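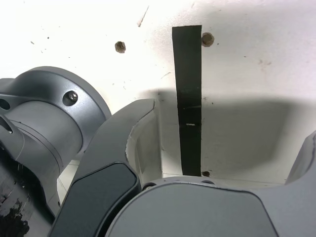

I changed my phone's wallpaper last week for the first time in three years, and it has taken up far more of my thoughts than a background picture has any right to. The old one was a lake at sunset that came with the phone. I never chose it, I never minded it, and I think I could have gone on not minding it until the phone gave out.

What set me off was a theme app called Dekora. My sister-in-law had it on her phone at a family lunch, and her home screen was so calm and pretty (soft green background, little round icons all in the same cream color, a clock you could read from across the table) that I went home and downloaded it that same evening. Then I sat on the couch from after supper until 11 at night, trying on themes the way I used to try on hats in department stores. My tea went cold twice.

Dekora says it has 1000 themes, and I believe it, because I feel like I met most of them. A great many are the same theme in another color. There's a lot of marble, and there's an astonishing number of wolves. But if you keep scrolling past the front page, which seems to be whatever is popular with people who like wolves, you get to the quieter ones, and those are lovely! I found a whole set based on old seed packets, and another with rain on a window that moves very slowly when you unlock the phone.

I used the rain for four days. I really did love it, but I should tell you that anything moving will eat your battery. I normally go to bed with plenty of charge left, and with the rain on I was hunting for a cord before dinner. There's a setting to make it hold still when the battery gets low, hidden under a menu called Behavior, and that helped a bit. If you mostly use your phone at home near a charger you may not care at all.

The seed packets were my next try and I wanted so badly to keep them. The trouble was the icons. A theme will redraw the icons for the big common apps, the phone and the camera and the mail and so on, but it can't know about every little app you have. So I had this beautiful screen of hand-drawn carrots and sweet peas, and right in the middle of it the bright orange square for Paltport, which I use for my bus tickets, looking like a traffic cone in a flower bed. You can put your own icon over it by holding your finger down on it and picking Swap Picture. It took me several goes, and the first time I swapped the wrong one and spent a morning opening the calculator when I wanted the weather.

Which brings me to the thing I wish I'd done first. Before you put on any theme, take a screenshot of your home screen! Dekora does put everything back when you turn it off, except that on my phone it put everything back in alphabetical order. I hadn't realized how much my thumb had memorized. I kept reaching for my messages and getting the alarm clock. With a screenshot I could have laid it all out again in a few minutes, and without one I was working from memory and getting cross.

As for cost, the app itself is free and so are most of the themes, with ads when you apply one. Some have a small gold leaf in the corner, and those you pay for. I bought one, a set of plain paper textures called Dolan, and I'm glad I did. It's just a warm off-white with a bit of grain to it, and dark gray icons that are easy to tell apart. My eyes aren't what they were, and after all that marble it was a relief to be able to find the phone button on my phone.

I did try one other app, Wuraren, to be fair to it. The wallpapers are sharper and you can sort them by color, and I wish Dekora would copy that. But it wanted to see my contacts before it would show me a picture of a fern, and I said no, and it asked again, and I took it off. Maybe there's a good reason for it. I couldn't think of one.

So I'm on Dolan now, with the big clock and a single row of icons at the bottom, and the rest tucked away in two folders. I saved the rain for December, when I'll be home more and sitting close to the outlet anyway. If any of you know of a theme with birds that aren't eagles, please leave the name in the comments. I've looked through 564 results for "bird" and I'm losing heart.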